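### 3.2 Collecting the folding demonstrations

We gathered all of our folding data by remote control, with one person driving both arms at once from a pair of smaller hand-held arms that we call the Zurnow leaders. We had started out, back in December, by guiding the robot's own arms by hand, and we remain fond of that approach for simple reaching tasks. Cloth asks for two hands working together, though, and our operators found that pushing two full-sized arms through a fold left them tired and a little cross by the end of a morning. The leaders are light enough to hold for a good long while, and the motions that came out of them looked much more like the way people fold laundry at home.

Each operator was given 20 practice folds before anything was saved, and we were generous in letting people take more if they wished. After that, a session ran for as long as the operator felt comfortable. We asked for no particular style of folding, and we are glad we didn't, as some people like to square up the far corners first while others smooth the middle and worry about corners later. Both habits appear in the Curkilum set, which holds 3,069 demonstrations from eight operators.

Working at the far corners of a dark cloth, as in Figure 5, was the part our operators talked about most. The two grippers have to come in at nearly the same height, and a leader arm gives no feeling of touch, so the operator must judge by eye when the fingers have met the fabric. Several people told us they learned to slow down just before closing, and to open again and start over whenever one side felt early. We kept those second tries in the data. A policy trained only on clean folds, such as our first Nyberg model, had very little idea of what to do after a missed grasp, and we would rather it learn some patience from the people who taught it.

Other cloths were left within the work area during many sessions. We did not label them, and the operator was simply told which piece to fold.
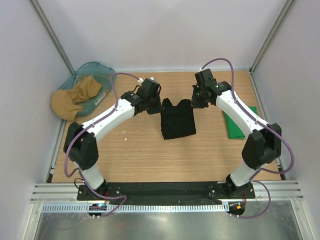
**Figure 5.** Both grippers at the far corners of a folded black cloth, with a green cloth at right and a basket in the back left corner.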